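Tistthorpe Fruit Room
Progress report no. 2 to the Pronero small grants team
Period: up to the end of June

Sorry this is in note form. Wanted it with you before the portal shuts at five and the long version isn't going to happen. Headings are the ones on your form.

1. Where we are

Room is in use. Not finished, in use. Carpet down, walls painted, tables in, shelves up and already filling. Lighting still a mix of old and new. The sink is the big gap, see section 3.

Fruit sessions are running in there now, apples mainly, plus whatever else people turn up with. A session is: fruit on the table, cut, taste, write the card, file the card. The cards are the bit you are paying for in the end so I've put more on those under 4.

2. Done since last report

Painting. All white as agreed. Two coats, a third on the long wall where the old green kept coming up. Took longer than planned, no extra cost, we did it ourselves in the evenings.

Carpet. Went for the dark one. There was a long discussion about whether carpet was daft in a room with juice in it and I still half think it is, but the echo before was dreadful and people at the far table couldn't follow. So far so good. Spills get a cloth straight away and I've bought a spare offcut.

Tables. White tops, from Odex. First delivery was the wrong height and went back, which lost us a fortnight. The right ones are good — stable, wipe clean, and you can see the colour of a skin properly against white, which you never could on the old brown trestles. Russets especialy.

Shelving. Far end of the room. Wanted it out of the way of the tables and it is. Needs labelling, at the moment everybody puts things back where they feel like it and I spent most of one morning looking for the corers.

Electrics. Rinaldi did the sockets and have signed off. Certificate is in the folder with the invoices.

3. Not done / late

Sink. Still not in. The waste pipe run is further than the drawing says and the plumber wants a pump. Meanwhile we are carrying bowls down the corridor, fine for a small group and a nuisance for a big one. Quote for the pump came in at £352 plus fitting. I would like to take this from the contingency line — please could you confirm that's allowed, as your guidance says both yes and no depending on which page you read.

Blinds. Not ordered. The light through the big windows is lovely but it comes in hard on bright days and people are judging skin colour with half the fruit in glare. I'd underestimated this. Would move it up the list above the noticeboard, which can wait till autumn as far as I'm concerned.

Cold store. Shelf liners only, the rest is next period as planned.

4. The cards

Target for the year is 1,000 cards. We are behind on the count and I would sooner say so now. Two reasons. The late tables, and the fact that in June there isn't much local fruit worth carding, it's stored stuff from last season and it's tired. That was always going to be the case and I should have put a lower figure in for this quarter when we wrote the bid. From late summer it'll come in faster than we can taste it.

The card itself has been redone. Old one had 7 boxes for flavour and people just ticked the middle ones. New one has a blank line and asks for your own words. Much better answers. Slower to file though, and somebody has to read the handwritting.

5. Money

Spend is inside budget on every line except paint (slightly over) and nil on plumbing. Spreadsheet attached separately. Odex refunded the return carriage on the wrong tables after some chasing so that comes back in under furniture, don't be thrown by the negative.

6. Next period

Sink, if the pump is agreed
Blinds ordered and up
Labels on the shelves, by me, before I lose the corers again
Second lot of storage trays
Cards — first proper batch typed up and sent over to you
Open afternoon, date to be fixed once we have running water

7. Photographs
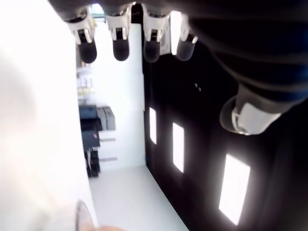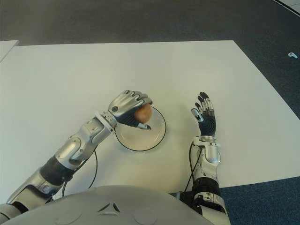
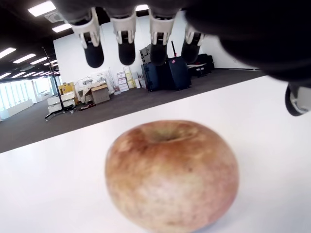 Shelves at the far end in the first, the white tops and dark carpet in the second and third.

8. Comments from others

Chun-yin Hsieh read this through and wants it added that the blinds should come before the sink, whatever the form says, as bowls can be carried and a wrong skin colour on a card stays wrong. Also that the blank line on the new card needs to be twice as long, people are writing up the margin. And that the offcut of carpet is no use to anyone sitting behind the door and should go somewhere flat.

Agree on the card. Not sure on the blinds v. sink, would welcome a steer from your end. Offcut will be moved.

Receipts to follow under separate cover.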